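Packing Table Notes

March 8, 2018

Quick one this time, boxes are stacked to my elbows and the courier comes early now.

First the small box question, because it keeps landing in my inbox. Yes, we are going smaller. The Tritley order used to go out in the big cartons, one little thing rattling around in a nest of paper, and people wrote in about the waste. Fair enough. So for anything that fits in one hand - small box, no filler, label on the long side. Looks better on a shelf too.

Ordered 3,000 of the small size in December. Down to 2,000 already. Did not see that coming. If you are packing for the Nilsuwan shop please stop using them for samples, samples go in the paper sleeves. The sleeves are under the table, left side, behind the tape.

Color. Somebody asked why not plain brown for everything. Brown is cheaper, sure, but a colored box is easy to find when you are tired and there are 30 brown ones next to it. I like blue. White print on blue reads well from across the table, even the short names. Yellow print on blue was a mistake and we have 142 of those left, use them up on the Clatura refills where it goes inside a bigger carton anyway.

How to pack a small one, since we have new hands:

Fold the bottom first, press the tab till it clicks.
Item in, leaflet flat on top, not rolled.
Close it and tip it once. If it slides about, wrong box.
Set it down flat with the name facing you. Don't stack more then four high, the corners go.

Tape only if the flap lifts. Tape over the name looks awful and I will peel it off, you know I will.

Floor space - keep the middle clear. Finished boxes to the left, empties on the right. I tripped on a stack last week and squashed half the Jaleneck order with my knee. Reprinted the lables, repacked the lot, missed supper.

Tape guns: two are jammed, one is fine, the fine one is mine but you can borrow it. New blades on the way.

Still need: a decent pair of scissors, more of the wide labels, and a lamp for the far end of the table. If you have a lamp you don't love, bring it in.

More next time, when I can see the table again.

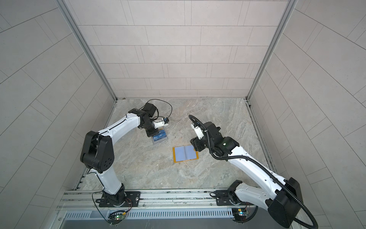
Kamran Azimi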